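Woo-jin Um

Thread on printer color, for anyone who keeps getting prints that come out darker than the screen. I run a small print room and this is what I end up typing to people most weeks, so I'm putting it in one place.

Turn your monitor down first. Most screens ship set far too bright. A photo edited on a very bright screen gets pulled down until it looks right, and then the paper shows you what you really made. I set mine low enough that a blank white page looks like a sheet of paper held up next to it.

Do this with the room lights the way you normally have them. If you edit at night and look at prints at noon, you will be chasing your tail.

Next, find out who is in charge of color. Either the editing program handles it or the printer driver handles it. If both do, you get double correction, and that usually shows up as a magenta or red cast over skin.

In the program I use, Rukska, it's the menu in the print window that says Color Handling. Pick "Application manages color," then open the driver settings and switch color adjustment off there. Two separate windows. People do the first and forget the second.

The driver likes to reset itself. After an update last December mine went back to "Automatic" without a word, and I wasted most of a box of semi-gloss before I checked. Now I look every time.
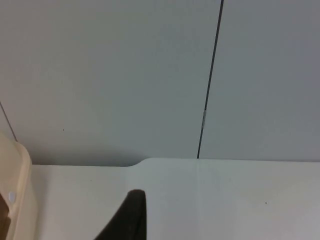 3 min read

Paper profiles. A profile is a small file that tells the software how a certain ink behaves on a certain paper. Every paper needs its own. The one for Juken Matte will not work for Juken Luster, even though the boxes look almost the same.

Download the profile from the paper maker's site and check that it names your printer model. A profile made for the older model in the same line may load fine and still print wrong. The greens go first in my experience.

Then set the media type in the driver to whatever the paper maker's sheet says. It can look odd. Juken Matte wants the "Heavy Fine Art" setting on my printer, and it isn't a heavy paper. Use it anyway. The media type controls how much ink goes down, and the profile was built around that amount.

Soft proofing: turn it on, pick the profile, tick the box for paper white. Your picture will look flat and dull. Look away from the screen while you tick it, then look back. Sounds silly, but your eye settles faster if it doesn't see the change happen.

If the proof looks too dull, make a copy of the file and adjust the copy. A little contrast, a little brightness in the midtones. Leave the original alone, you'll want it for the next paper.

Test strips. I don't print full sheets until the end. I cut a letter sheet down, put 3 crops on it (skin, a shadow area, something close to white) and print that. 17 strips went into the last batch of portraits I did, which is a lot for me, but the paper was new.

Let the strip dry before you judge it. I give matte 20 minutes and gloss overnight. Fresh prints can look muddy in the shadows and then open up. I have reprinted things that were fine, more than once.

Write the settings on the back in pencil. Paper, profile, media type, brightness of the screen. I have a shoebox of strips going back years and it has saved me more money than any gadget.

Someone asked about third-party ink. I used Ra cartridges for a year. The prints were okay, but none of the standard profiles matched, so I had to have custom ones made for each paper. If you only print on one paper, that could be worth it. I print on six, so I went back.

Someone else asked whether they need a calibration device. If you sell prints, yes. I have the Uta, the cheaper one, and run it once a month. If you print for your own wall, lower the brightness and use the right profile, and see if you're happy. You might be.

Black and white is its own thing. Use the driver's black and white mode and skip the profile. On my printer it gives a cleaner gray than going through color. Set the tone to neutral and try one strip at slightly warm before deciding.

Last one. If a print suddenly has stripes or one color is missing, it isn't a profile problem. Run a nozzle check. If there are gaps, clean once, check again, and stop after 2 cleanings. More than that mostly fills the waste tank. Leave it overnight and check in the morning.

Replies are open. If you're asking about a cast, tell me the printer, the paper and the media type, or I'll just have to ask you for them.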